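Wutby Arts Research Unit – February
By L. Ardeleanu

3.2 Exhibitor survey

The Hullham art fair drew 591 visitors over its opening weekend, around 40 of them exhibitors or their guests. We sent each stallholder a form of 10 questions on sales, stand fees and later enquiries.
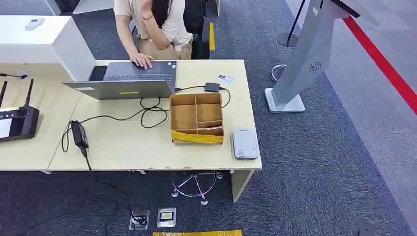
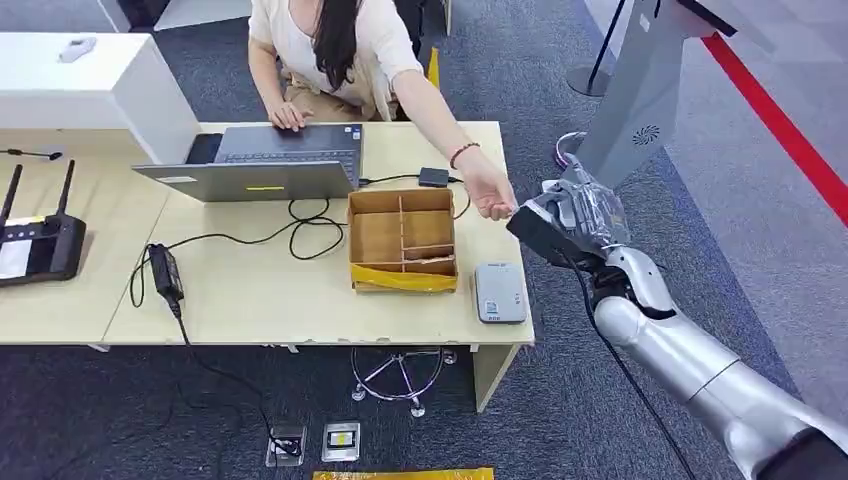
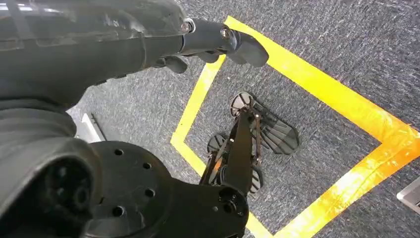
Figure 7. Desk with open laptop (first and second panels); taped square on the floor (third panel).

Replies from the Lirer hall were slower – most arrived after the Tuesday reminder – and are coded separately by colour in the next section.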